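How to Clear Out and Reset a Nightstand Drawer

By Leokadia Baran

A nightstand drawer fills up faster than any other drawer in the bedroom, and it takes 20 minutes to put right. Do the drawer first and the top second. If you start with the top, everything on it ends up in the drawer.
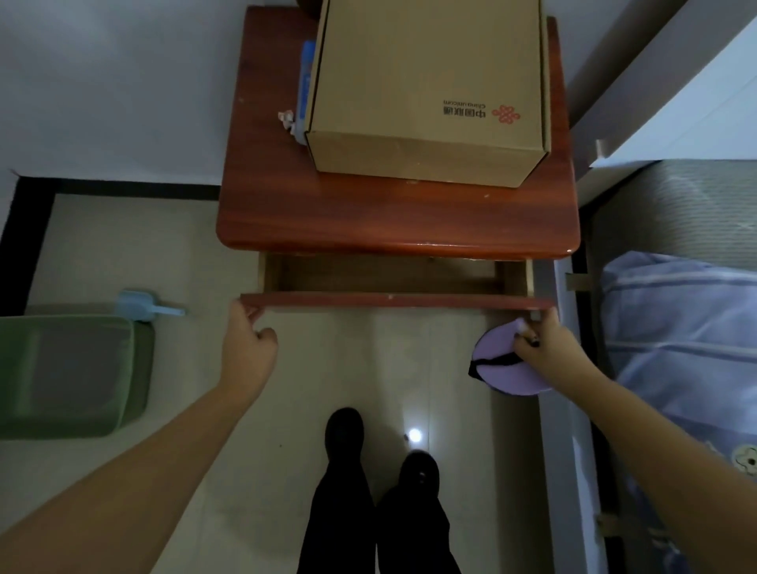
What you need

- A dustpan and brush
- Two cloths, one damp and one dry
- A box with a lid for things that belong in other rooms
- A trash bag
- A candle stub or a bar of dry soap

Step 1. Empty the drawer

Pull the drawer out with both hands, one at each end of the front. Pulling from one end twists a shallow drawer and makes it bind on the slides. Take everything out and put it on the bed. Don't sort yet.

Step 2. Clean the inside

Tip out or brush out the dust, paying attention to the back corners. Wipe the bottom and sides with the damp cloth, then the dry one. Bare wood should be left open to the air for 5 minutes before anything goes back in.

Step 3. Check the slides

Open and close the drawer three times. With metal slides, look for hair and lint in the track and pick it out. If a screw has worked its way up, tighten it by hand. On wood runners, rub the candle or soap along the edges. Suleiman Ojo wrote in to say he uses the soap on his Konau dresser too, and that it lasts him until the next spring cleaning.

Step 4. Sort

Make three piles: keep here, keep somewhere else, throw out. Old receipts, dead batteries and dried-up pens go. Batteries should be taken to a collection point. Chargers you can't match to a device go in the lidded box, and if they are still there at the end of April, get rid of them.

Step 5. Put things back

Heavy items go toward the back and small ones in front. Put loose cords in a pouch. Leave a little room so the drawer closes without pushing.

Step 6. Do the top

Move any boxes or packages off and wipe the surface, including the front edge where hands touch it. A polished finish shows streaks, so go over it again with the dry cloth. Small scuffs can be covered with a wax stick in a matching color. Sweep the floor last.

Related

How to Fix a Drawer That Sticks
Storing Spare Bedding in a Small Bedroom
Wax Sticks and Touch-Up Pens Compared
Cleaning Glossy Floor Tile
What to Keep Under the Bed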